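The drawer that taught the software some manners

How a small team in Niltalside is teaching a robot to forget its bad habits, one timestamp at a time

I have a weakness for unglamorous software. Show me a robot doing a backflip and I'll clap politely, but show me a well-made tool for lining up two clocks and I will pull up a chair and ask far too many questions. So when I was invited to spend a few days in March with the people behind Edari, I packed a notebook and a spare pen and got on the early train.

Edari is a set of programs that sits between a person showing a job and a robot learning it. Somebody picks up a pair of hand-held grippers, does an ordinary task with them, and the recordings go into Edari. What comes out the other end is a clean account of where each gripper was, which way it was pointing, how wide its fingers were open, and what its camera saw at every one of those instants. A learning program called Bretley, written in the same corridor, takes that account and produces a controller which can run on a real pair of arms.

Put like that it sounds like plumbing, and the team are quite happy with the word. One of the developers told me that she had spent her first month there on nothing but file loading, and loved it. "Every mistake we let through at this end turns up later as a robot with the shakes," she said. "You can stare at the shaky robot all week and never find it."

The task I saw most of was opening and closing a drawer. I had expected something harder, and said so, and was put right very quickly! A drawer only moves one way. Pull it slightly off line and it binds, or the whole unit slides across the table after it. People deal with this without thinking. One hand steadies, the other pulls, and the two keep adjusting to each other all the way along. Getting that quiet conversation between two hands into a file, with nothing smoothed away that mattered, is what the newest version of Edari is for.

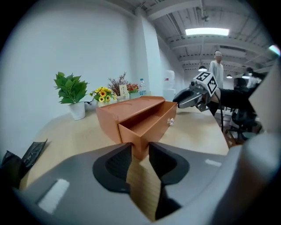 Timing is the part of the job I'd have got wrong. Each gripper carries its own camera, each camera keeps its own time, and the clocks wander apart a little even over a short recording. The first version of Edari matched them at the start and trusted them from then on. That was fine for one-handed jobs and hopeless for two, and the drawer shows why. The knob is a small clear thing fixed towards the right of the drawer front, so a gripper has very little to get hold of, and a finger that closes a fraction early closes on air. If the two recordings are out of step, the software believes that the steadying hand let go before the pulling hand had begun. Bretley learns exactly that, faithfully, and the arm drags the unit off towards the wall.

The cure is a step called the stitch. Instead of matching clocks once, it goes looking for moments all the way through that both cameras must agree on. A gripper crossing the other one's view is a good one. So is a sudden stop. The stitch gathers these up, works out how much the clocks must have drifted between them, and bends one timeline gently until it fits the other. The target is agreement to within 2 milliseconds, and any stretch of a recording that can't reach it gets flagged in amber for a person to look at.

I watched a run of these go through on the big monitor and it is lovely to see. The two traces start out like a pair of people trying to clap along to different songs, and then the bend is applied and they fall in together. There's a slider that lets you drag the correction back and forth by hand. I was told it has no practical use whatever, and that everyone who visits plays with it for several minutes. I certainly did.

Position is the other half. A camera on a gripper can work out its own movement by watching the room slide past, and the software picks out corners and edges that stand still and measures everything against them. This is why the team are fond of a bit of clutter. A bare table against a bare wall gives the tracker almost nothing to hold on to, whereas plants, bottles and mugs give it plenty. Leaves are a mixed blessing, I learned. They are full of detail, but a leaf seen from the left looks very unlike the same leaf seen from the right, and early builds of Edari would sometimes decide they had found a new plant.

Glass is worse. Anything clear or shiny shows the tracker a picture of the room that moves in the wrong direction, and a tracker that trusts it will quietly drift away from the truth. The answer they settled on is a voting scheme. Each point the camera follows gets a say in how the gripper has moved, and points that keep disagreeing with their neighbours lose their vote for the next few moments. They can earn it back. A reflection hardly ever does, and a leaf usually does once the hand has passed it. I asked whether that was a standard trick and got three different answers, followed by a good-natured argument that I was not needed for.
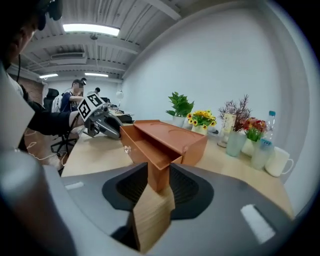 The argument ended up at the whiteboard, as they all seem to, and moved on to the question of what counts as a good recording. Edari has an opinion on this, and its opinions are written down in a plain text file that anybody in the group may edit. A recording is turned away if the tracking breaks for too long. It is turned away if the fingers are reported as closed while the video plainly shows them open. It is also turned away if the movement is too quick for the arms to copy, which seems a shame, as the fast ones are often the most skilful.

Of the 356 drawer recordings in the current set, over 200 passed on the first try. I thought that sounded a bit grim. The team were delighted. An older version of the same file let nearly everything through, and the controllers trained on that larger, sloppier pile were noticeably worse at the job. What pleased them more was that the rejected ones now come back with a reason attached, in words. "Left hand lost while reaching across" is a message you can do something with. The previous version said "error in segment" and left you to it.

These messages have changed how people record, too. The feedback used to arrive overnight, when whoever held the grippers had long since forgotten what they did. Now a quick check runs as soon as a recording stops, and a fuller one follows within 15 minutes. I had a go myself. My first try came back with four complaints, one of which amounted to a polite request to stop waving my elbow about. My second had one. I have seldom been so pleased to be told off by a computer.

Planning is where Bretley takes over, and it does so with a surprising lack of fuss. It never plans the whole movement in advance. It looks at what the cameras see, proposes the next short stretch of motion for both arms together, carries out the first part of it, then looks again. The proposals overlap, and the software blends each one into the next. If somebody nudges the drawer unit halfway through, the arms simply find themselves with a different picture to work from, and carry on. I was allowed to do the nudging. The left arm followed the unit across, took a moment over it, and steadied it again, and I made a noise that is on somebody's recording and which I would like deleted.

It doesn't always go so well. Shadows upset it. So does a drawer that is already open wider than any it was shown, and in that case the arms hover and fidget like guests who can't find the door handle. The group keep a folder of these failures and play them back at normal speed over lunch, and quite a few of the best fixes have come out of those lunches.

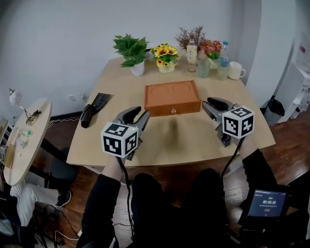
Department of Computing and Control, Niltalside
Machine Handling Group

Marker cubes were the subject of my last afternoon. The printed black-and-white squares give a second way to know where a gripper is, one that owes nothing to the tracker. A camera that sees a face of the cube can work out its place and tilt from the shape of the pattern alone. Edari keeps the two estimates apart and compares them. When they agree, all is well. When they part company, the software asks which of the two has changed its mind most suddenly, and leans on the other.

I like this a great deal, and I like even more what they do with the leftovers. Every disagreement is saved. Laid end to end, they form a sort of map of where the tracker struggles, and the map has already shown that most of the trouble comes when the two grippers are close together and each is blocking the other's view of the room. The next release will warn about that while the recording is still running.

The code that handles the cubes was brought in from an older project, Radonjić, which was meant for sorting parcels and has otherwise been retired. Bits of it are still written in a style that nobody under forty in the group will admit to being able to read. There is a function in there with a comment that says only "sorry", and when I asked what it did, two people began explaining at once and then both stopped to check. It converts angles. It has been tested more thoroughly than anything else in the building and they have agreed to leave it alone.

The stitch is next in line for a rewrite. At present it wants a whole recording before it will begin, and the plan is to have it work on the fly, bending the timelines as they arrive. A rough version was running on a laptop in the corner when I left. It lagged, and it crashed once while I was putting my coat on, but the two traces had been falling into step, live, for a good half a minute before it did, and there were four of us bent over that laptop watching them.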